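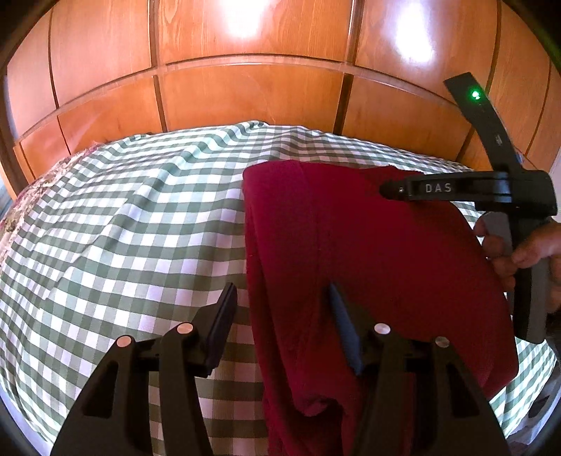 Red cloth, gingham sheet, both grippers in.

My rulebook for recording at home, second version

November 24, 2020

I have been meaning to write this up since May, when I posted my first set of rules for recording folding work with hand-held grippers and got more mail about it than about anything else on this blog. (More than the bread oven! I was a little hurt.) Most of the mail asked for the longer version, the one with the boring parts left in, so this is that. I love the boring parts. If you came for robot arms doing backflips you will be let down, but if you've ever wondered whether you should throw out a take when the sleeve slips, pull up a chair.

I do this for the Kondano project, which is a loose bunch of people recording ordinary household handling of cloth so that it can be used to train robots later on. We share one set of written rules. They started as a page and a half of notes, and they have grown into something I'm proud of, partly borrowed from a draft called Stundard that has been going back and forth on the project list for a good while now. The Stundard draft has a line on its cover saying it gets a full review in 2032, and I find that wildly optimistic and also very charming. Imagine planning to argue about sweater sleeves that far ahead.

Anyway, the rules as I work with them now.

Setting up the surface

Pick one surface and stay on it for the whole session. A bed is fine. I used to think a bed was cheating, or at least sloppy, and the first draft of our rules did say "a flat, firm table," but people fold clothes on beds! All the time! A surface that gives a little under the grippers is something a robot is going to have to deal with, so the table line got struck and I cheered.

Patterned sheets are allowed too. There was a long thread over this one. One side wanted plain sheets only, so the edge of the cloth would always stand out, and the other side (my side) pointed out that homes are full of checks and stripes and flowers and that a set of recordings made only on plain white would be a set of recordings about laundromats. We ended up with a simple wording: use what is on the bed, write down what it is, and do not change it halfway through. Checks turn out to be rather nice to work on, by the way. You get a free grid under your hands and you notice right away when you've dragged the sheet along with the shirt.

Which brings me to the rule I break most often. Smooth the sheet before the first take, and after that leave it alone. Wrinkles that build up during a session stay. I have a tidy streak and my hand goes out to flatten things between takes without asking me first.

Shiny furniture: leave it where it is, but turn off any lamp you can turn off without ending up in the dark. Varnished doors throw bright spots and those spots move around as you lean. The Stundard draft wants a light reading logged at the start. I don't own a meter, so I write "daylight, curtain open" or whatever fits, and so far no complaints.

Holding the grippers

Whole hand around the handle, trigger finger resting on the trigger and doing nothing until you mean it. It sounds too simple to write down, but a nervous finger makes the jaws flutter, and a fluttering jaw gets recorded just as faithfully as a firm one. Beginners flutter. I fluttered for my first 300 takes and I can still pick them out of the pile.

Check the status light before you reach for the cloth, on both grippers, every take. Our rule says you look at it and say "light" out loud. I felt silly for a week. Then I did a whole afternoon without saying it, and lost the whole afternoon, and now I say it loudly enough that the dog looks up.

Wipe the pads. Lint on the pads changes how cloth sits between them, and wool is the worst. I wipe when I change garments. The draft says every 20 takes, which is probably the better rule, and if you are new you should follow the draft and not me.

Check the screws and the pivot pins before a session. Press each linkage gently sideways and feel for play. If it rattles, it goes back in the box until it has been tightened, even if the light is good and you're in the mood and the house is finally quiet. I put this one in capital letters in my own copy.

The take itself

Start with both grippers open and clear of the cloth, hold still for a breath, then go. End the same way. We argued over how long the still part should be and settled on "one slow breath," which I like a lot more than a number, even though it makes the engineers on the list itch.

Pinch cloth, leave bones and buttons alone. By bones I mean the stiff parts: collars, plackets, zippers, the thick seam where a sleeve meets the body. You can lift by a seam if the garment leaves you no choice, but then put it in the notes.

One gripper holds, the other works. For soft, heavy knits I find this makes an enormous difference. If you lift one part without pinning the rest down, the whole thing slides toward you and you end up chasing it across the bed. Press down with one, lift with the other, let the cloth hang for a moment so that you can see where the fold wants to go, and then lay it over. It's such a pleasure when it goes well. I've been folding laundry my whole life and I never paid attention to how much of it is waiting for the cloth to settle!

Bare hands stay out. If something goes wrong mid-take, you fix it with the grippers or you end the take. No quick little poke with a free finger. This is the strictest rule we have and the only one with no exceptions listed under it.

Speed: your own normal speed, a touch slower. I had a phase of going very slowly and carefully, thinking I was being a good student, and when I looked back through those takes they were full of hovering. The jaws hang over the cloth and drift a bit left and a bit right. Decide where you are going to pinch before you leave the start position.

What counts as a bad take

Okay, this is the section everyone writes to me about.

A slip is not a bad take. If the cloth slides out of the jaws and you pick it up again and carry on, keep it and tag it "regrasp." Under the old rules we threw those away, and it bothers me to think how many good recoveries went in the trash. Seeing how a person gets out of trouble is worth a lot, I think maybe more than seeing one more perfect fold.

An ugly fold is not a bad take either. Lopsided, a sleeve sticking out, fine. Tag it "loose." Somebody downstream can decide if they want it.

A bad take is one where a bare hand went in, where a light was off, where something other than the cloth and the sheet got pulled into the work (the corner of a quilt is the usual culprit, it creeps in from the side of the bed and suddenly you are folding that as well), or where you stopped partway and walked off. Those get tagged "bad" and kept in their own folder. We don't delete. I was against this at first, for reasons of disk space, and I've come all the way around on it.

Tidying up the notes

One line per take. Garment, color, surface, light, tags. "Red knit, gingham, daylight, regrasp." Write it right after the take, before you shake the garment out for the next one. I have tried doing them in a batch at the end and I can tell you that by then every red thing has become the same red thing.

Keep other people out. Before a session I walk around the bed and take away envelopes, photos, anything with a name on it, and I tell whoever is home that I am recording. The Premon people, who lent me my first pair of grippers, had a sign for the door, and I copied the idea on the back of a cereal box. If someone wanders in, stop, and ask them afterward whether they mind. If they mind, that take goes, and yes, I know I said we don't delete. This is the one time we do. The draft puts it in a separate chapter, as it should.

Take breaks. Your wrist does the same small turn over and over and you won't notice until the evening. My limit is when I start setting the handle down between takes without deciding to. The year I moved to Hladun I pushed for 3000 takes before the holidays, made it, was terribly pleased with myself, and then couldn't open a jar for a week. The rulebook now has a page on breaks and I wrote it.

Still open

A few things we haven't settled. Whether the resting finger should be on the trigger or beside it (I said on, above, and there is a very well-argued message on the list telling me I'm wrong). Whether left-handed people should swap which gripper holds and which one works, or whether that should be left free -- I lean toward free. Whether damp laundry belongs in the same set or wants a set of its own. And socks! We have no rule for socks at all. Everyone has a method and every method is different, and I can't wait to read that thread.

If you record at home and your rules differ from mine, please send them. I answer slowly but I do read everything, and the regrasp tag came out of a reader's message in the first place. Next post will be on pads and lint, with more about wool than you probably want.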